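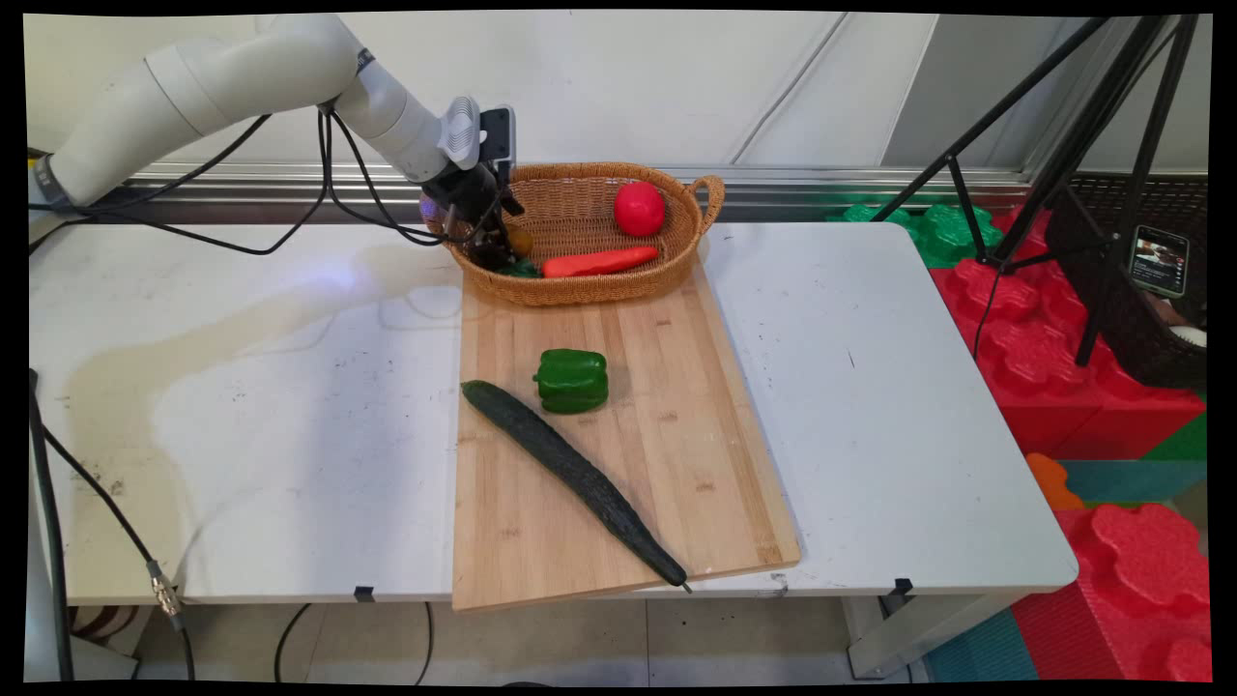

Residency Diary, April: Entry 11

The morning was given to the reading room. The Gandix boxes were delivered at 8:40 and signed for by Sinéad Lenihan, who had arranged with the carrier to use the side entrance while the front steps are under repair. The deposit consists of household account books, seed orders and letters from the market gardens at Jutska. The donor's list gives 201 items. Checking them against the list will occupy the remainder of the month.

The first box was opened after the usual condition check. Two ledgers have lost their back boards, and one has been tied with garden twine, now removed and kept in a labeled envelope. The paper is otherwise sound. The handwriting in the earliest book is small and even, and the writer recorded the price of onions with more care than the births of her grandchildren, who appear in the margins.

Phúc Tiêu joined at 11:30 to discuss the catalog. It was agreed that produce names will be entered as written, with the modern name in a second field. He raised the matter of the letters signed Hầu, which carry no address. The undersigned had taken this to be a family name; he considers it more likely a pet name used among the sisters. The question has been left open, and the letters will be filed together until it is settled.

The afternoon was less productive. The Grovum grant report required a revised page on storage, and the figure of 4,000 for shelving had been entered twice — an error of my own, corrected before the report was sent. Lunch was taken late, at the desk in the outer office.

One letter, number 61 on the list, was read in full before closing. It concerns a late frost and the loss of the early beans, and asks whether the blue coat has been mended. No reply has been found so far. The second box will be opened tomorrow at nine, and Ms. Lenihan has asked that the blinds on the east side be lowered first.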